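Sirkik Automation Safety Office. Notice on the hand-held gripper fault at our Flullville site, 1/26/20. Posts follow in order.

1. During a box-handling session, the right gripper closed without a command from the operator. The operator's finger was pinched. First aid was given on site and no further treatment was needed.

2. All hand-held units were taken out of service that afternoon. Omprakash Kandpal is leading the review. Our thanks to the operator, who reported the fault at once.

3. Session logs show 64 closing commands and 2 closures with no command behind them. Both came from the same unit. The left unit logged no faults.

4. The review found a worn cable at the point where it enters the gripper body. Bending the wrist could break the signal for a moment, and the controller read its return as a command to close.

5. The Anis controller software now ignores any command that follows a lost signal until the operator resets the unit. Cables on all units are being replaced.

6. Work with lidded storage boxes resumes under the revised procedure. Operators hold one gripper in each hand and keep bare fingers clear of the jaws.

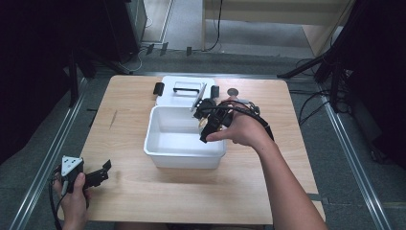
7. Cables must be checked along their full length before each session. A unit with any visible wear is to be tagged and handed to Syahrul Lau the same day.

8. The full report will be sent to all sites, including Ginting. Staff who have noticed similar closures, even minor ones, are asked to file a report with this office.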